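The Last Sandwich of the Season

Igor Śliwiński opened his restaurant at four in the afternoon, between the radiator and the bookcase, and by ten past four there was already a line. The line was his grandmother, who had brought her own chair.

"Is the grill hot?" she asked.

"It's always hot," said Igor. He was six and a half, and he had been in the business since breakfast.

Oh, and what a restaurant it was! The dining room was the low black table that normally held the television remotes. The kitchen was also the low black table. There was a menu, written in purple crayon on the back of a Rustad furniture catalog, and it said SOUP (no soup), SANDWICH, STAR, and then in very large letters THE BIG ONE, with a price of 3,320 and no mention of what money that was in. His grandmother put on her reading glasses and went through it the way she went through every menu, top to bottom and back up again, as if she might really have the soup.

"What's in the big one?"

"Everything."

"And what's in the sandwich?"

"Everything, but smaller."

She ordered the sandwich. She was a wonderful customer. She had eaten in the station cafeteria in Nelby when they still carried the trays to you, and at the wedding in Karnen where the cake slid off the cart, and she brought every bit of that experience with her to the place by the radiator. She folded a paper napkin into her collar. She asked whether the leaf was fresh.

"It came today," said Igor.

"From where?"

He thought it over. "From under the couch. But before that from the country."

The trick with a sandwich, and he explained this to her while he worked, is that you can't rush the vegetables. Vegetables go first. You put them down flat and you talk to them a little. The bread waits. If you put the bread in too early it gets proud and won't bend, and then you have a cracker. His grandmother said she had cooked for fifty years and never heard it put so well, and she meant it, because she had ruined a great deal of bread in her time and had always blamed the stove.

He pressed the buttons. He had decided that one was for summer and another for winter, and there was one he wouldn't let anybody touch, which called the fire department. Then he turned the knob and made the sound, a long low sizzle between his front teeth that went on until he ran out of air. He took a breath and did it again. It was a terrific sizzle! You could practically smell onions.

"Two hundred and ninety-six degrees," he announced.

"My goodness."

"It has to be. It's a star."

Behind them the window had gone blue and somebody's car was trying to get up the hill, and trying again. His mother came in with the real potatoes in a real bowl, stepped over the line, and asked how long until closing, as dinner was nearly on. Igor said the kitchen had never closed. It had been open for 600 years and the king used to come, and one time the king had to wait too.

"What did he order?" his mother asked.

"The soup."

"But there's no soup."

"That's why he had to wait."

His grandmother laughed so hard the napkin came out of her collar. She tucked it back in, straightened up, and set both hands on the edge of the table like a person who has smelled her order coming. And it was coming! The plate was out. The cook had his tongue between his teeth. All that was left was the bread, the big yellow slice with the wavy orange lines, the best one in the house, and for that one everything went quiet, even the sizzle.

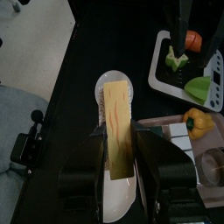 Bivero wrote underneath that the rule about vegetables first is completely correct, that it was law in their house too, and that their own daughter once charged an uncle 164 for a tomato and then refused to serve it until he said what kind of day the tomato had had.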